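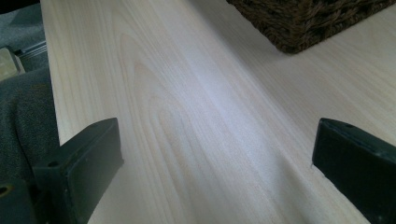
Pale wood with a smooth surface and arched grain.

Home Studio Tips: Quieter Desk for Mixing Dance Tracks

When I began to make remixes in my flat in Bruvstead, my low end was never the same from one evening to the next. I blamed the speakers, but my friend Naveed Ghauri listened for one track and put his hand on the desk. It was humming together with the kick drum.

These are the things which helped me.

Lift the monitors off the desk. Dense foam pads are fine, and so are old yoga blocks cut to size. The tweeter should come to the height of your ear when you are sitting in your normal position, with bad posture included.

Pull the desk away from the wall. Mine stands now at 60 centimetres. Before it was 20, and every bass line sounded bigger than it was.

Go under the desk with a torch and tighten all the screws. Then play a slow sine sweep and touch the drawers, the lamp and the cable tray. What rattles gets a small piece of felt.

Hang a heavy doona or a thick rug behind your chair. It will not stop the bass, but claps and hi-hats become much less sharp, and the neighbours do not need to know why you own three doonas.

Wipe the faders with a dry, soft brush only. I once used a kitchen spray on my controller and the crossfader has been scratchy from that day.

Keep the volume low for most of the session. I go loud for 3 minutes at the end, to check the drop, and after this I make a cup of tea and listen again from the hallway with the door open. If the vocal is still clear there, I export.

Posted by Efe Oyelaran, November 15, 2020
Filed under: Studio, Remixing, Small rooms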